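Play groceries, basket and bag - Thursday gallery
Grokwood Toy Shelf, Trindlow

Quick page this week. Small gallery, big pile of notes, sorry in advance for the order of things. A bunch of you asked about the play groceries after the June sale, mostly the same questions (what's in it, what does it fit in, does it survive kids) so here is whatever I can remember, typed up in one go. Click for the bigger size. If the bigger size doesn't load try again later, the site has been slow all week.

So. The set is play fruit and veg, the squishy-looking wrinkly kind, plus a plastic basket to keep it in and a thin grocery bag for the "shopping" part. Goes out on loan from the Shelf as one thing, comes back as one thing. In theory. Nine days per loan, same as everything else on the low shelves.

What kids do with it: fill the bag. Empty the bag. Fill it again. Pay for it with buttons. The three-year-olds don't care what the fruit is called, the five-year-olds care a LOT and will correct you. Had a long argument at the desk over whether a green bumpy one is a pepper or a chayote. Not settled. Call it what you like.

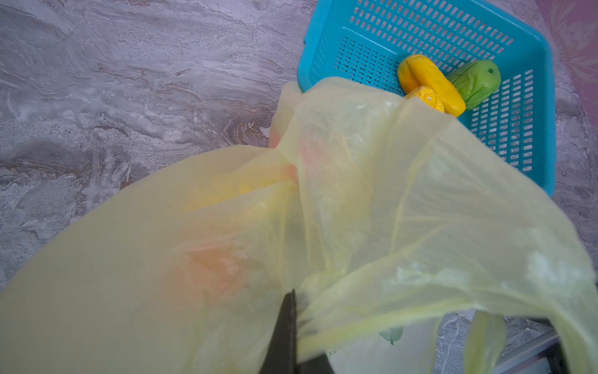

Basket at the top, yellow and green fruit inside, bag flopped over the corner. More colored shapes showing through the plastic.

Love how the colors go soft through that bag. Orangey red at the bottom, something pinkish higher up. Good guessing game by the way - put a few things in, gather the top, let them guess from the blur. Works best with a pale bag. We tried it with a plain white store bag and you couldn't see a thing, everybody got bored.

The marble look underneath is a nice backdrop for it too, gray with the rusty streaks. Bright plastic really pops on gray. I have photographed toys on every tablecloth known to man and gray wins.

About the basket. Turquoise, slots all over the floor and the walls, smooth rim. Slots are good for two reasons, crumbs fall out and you can rinse it in the sink without it holding water. Slots are bad for one reason, small fingers go through and then there's a scene. Never had a real one stuck, just drama. It came to us separately from the fruit, 70 cents in a box of odds and ends at the Marnedico yard sale, best 70 cents I ever spent. The old one was wicker and shed bits everywhere.

Please dont put the basket on the radiator. Last winter one came back shaped like a taco.

Few things people asked -

Can we wash the fruit? Wipe it. Damp cloth, drop of dish soap, leave it out on a towel overnight. Not the dishwasher. Not boiling water, someone did that and we got back a very sad banana.

Is it OK for babies? No. Shelf rule is three and up for anything that looks like food, and teething kids take chunks out of the soft ones. We have a banana with a bite in it from last year, its retired now. (Different banana.)

Can we keep the bag? You can not. Well, you can, but tell us so we put in another.

And on bags, since it's thin film, same as any grocery bag: it's a grown-up-in-the-room toy. Bag goes back on the hook when you're done playing, not in the toy box. There's a cloth tote you can ask for if you'd sooner skip the plastic altogether. Plain canvas, kind of boring, holds more.

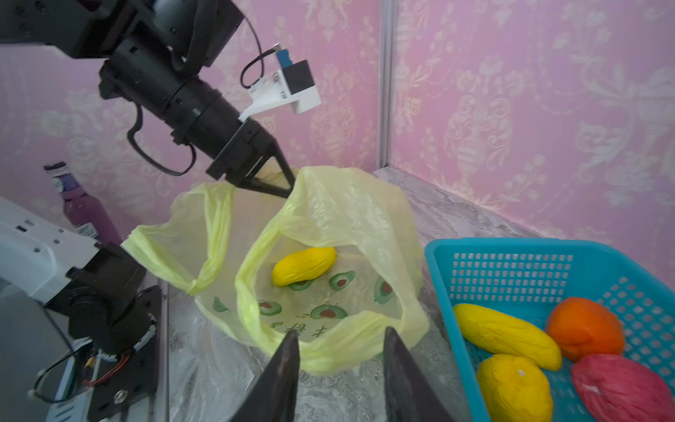
Avocado bag held open, one yellow fruit inside. Others in the basket to the right.

The avocados! Everyone wants to know where the bag is from. Green halves with brown pits, printed here and there on the pale yellowy green, and a line of Chinese characters in green down near the bottom edge. I can't read it so please don't ask me, if one of you can, write in and I'll add it to the page. It came wrapped around something else in a parcel and was too cheerful to throw away. The rest of my stash is plain and nobody has ever asked me about those.

Fruit colors show up better in this one I think. Yellow, orange, red, all with that wrinkled skin. The one in the bag I'd call a mango. My guess for the long yellow one in the basket changes every time I look at it.

Game ideas if you're stuck on a rainy afternoon, lifted from the cards we keep behind the desk:

Color shopping. "I need something red." Kid finds it, puts it in the bag. Swap roles, they get very bossy.

Bag's too heavy. Pretend it weighs a ton and stagger to the couch. Gets a laugh every single time, mine anyway.

Put it back. Everything out of the bag and into the basket before the kitchen timer goes off. 30 seconds is plenty for the older ones. This is secretly tidying up. Don't tell them.

Market stall. Needs two kids or one kid and a patient grandparent. Basket is the stall, bag is the customer's. Prices are whatever the stall says, usually a million.

Memory bag. Put a few in while they watch, close it up, see which ones they can name. Add one each round. My record is not great.

Loan stuff, fast: the groceries live on the low shelf by the window, between the Pai stacking cups and the box of wooden trains. Deposit is 6 dollars, you get it back when the set comes back. Lost a fruit? Just say so. There's a tub of strays in the back and we'll match it up with something vaguely round. It really doesn't have to be the same fruit, we have had a tennis ball in there and it was accepted as a melon.

If the set's out when you come by, put your name on the clipboard. The clipboard, not a sticky note on the shelf, the sticky notes fall off and then I get emails.

Returns before 5 on Thursdays if you can manage it, so there is time to wipe things down before the evening crowd. Bag folded flat in the bottom of the basket, fruit on top. Doesn't need to be pretty.

Still to come when I get a minute: the tea set (missing a lid, if its under your couch please check), the dress-up hats, and the big floor puzzle that everyone says has a piece gone. It doesn't, I did it twice. More pictures of those next time, probly after the shelf gets painted.

Back to the gallery list
Older: Pai cups, all sizes
Newer: none yet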